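Plondenwood cell, notebook, May

Found the slip! Very happy with this one. The plate task had been dropping dishes since we swapped finger pads, and the log finally gave it up this afternoon.

Numbers first. Of 1,642 grasps in the log, 1,376 made it into the rack, 258 slipped in the air, and the rest were aborts I haven't sorted yet. Nearly all of the slips fall in the same part of the move, right as the wrist starts to swing toward the slots. So the pick itself is fine. The rim rotates between the fingers once the arm speeds up, and by then the force check is already over -- it only runs at closing. Sneaky.

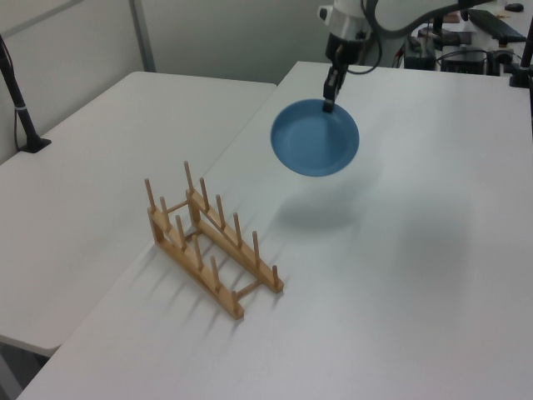
Blue plate held by the rim, rack at lower left.

A rim pinch leaves all the weight hanging below the fingers, so any jerk turns into a twist. I slowed the swing and had the force check stay on for the whole carry. Ran 100 picks like that at 4:30 and got two slips, both caught by the check, and the arm stopped where it should. Lovely to watch.

One safety thing, please read. Before the change, a slip did NOT trigger a stop. The arm carried on to the rack with half a grip and could have thrown a plate over the table edge. Until the new check is merged on the Rulthorpe cell too, keep that one at low speed and stay behind the line while it runs.

Still open: the Kaewkla pads feel slicker than the old set. Want to try the Cosent ones next, same swing, same plate. Also sort those aborts.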